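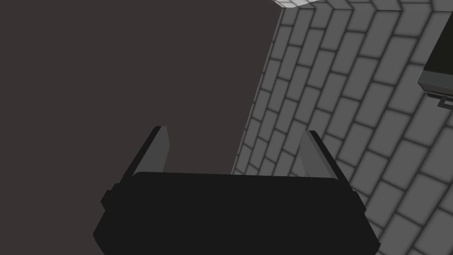
Tongate parking meters to stop accepting coins, starting with the ones that already had

June 18, 2025

Drivers in downtown Tongate will no longer be able to pay for parking with coins once October comes, the town announced this week, a change that will come as news mainly to anyone who has managed to get a quarter into one lately.

The town has 476 meters. By its own count, 100 of them have not taken a coin since last winter, when road salt got into the slots on Hajdu Street and stayed there. Those meters have been free to park at ever since, a fact that spread through town a good deal faster than the snow alerts did.

"We're calling it phase one," said Kevin Cullinane, who runs parking for the town. "It wasn't planned as phase one."

Under the new system, drivers will pay by card at a kiosk or through a phone app called Zultum. There will be one kiosk per block, except on the long block by the post office, which gets 2. The rate stays at $2 an hour, with a 4-hour limit.
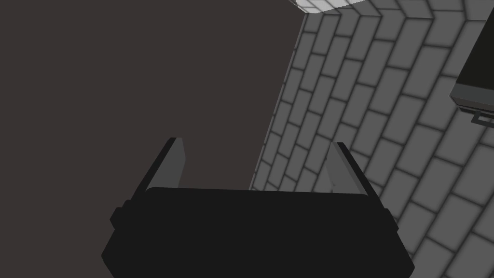 Tongate Town Communications Office - News Desk

Anyone without a card or a phone can buy a paper pass at the town clerk's counter. The counter is open until 4 p.m. and the closest parking to it is metered.

Hicham Abdel Hamid, who owns the Tristitz bakery on Hajdu Street, said he was in favor of the kiosks on the whole. His customers have been coming in for change since he opened, and most of them leave without buying a roll.

"I have been a bank for years," he said. "A bank with very good rye."

The old meter heads will be taken down over the summer and sold. Cullinane said the town has already had calls from people who want one for the den. The posts will stay where they are for now, as taking them out means patching the sidewalk, and the sidewalk is in a different budget.

Tickets on Hajdu Street resume the day the kiosks go live. There will be a grace period of one week, during which drivers will get a warning printed on the same yellow paper as the ticket.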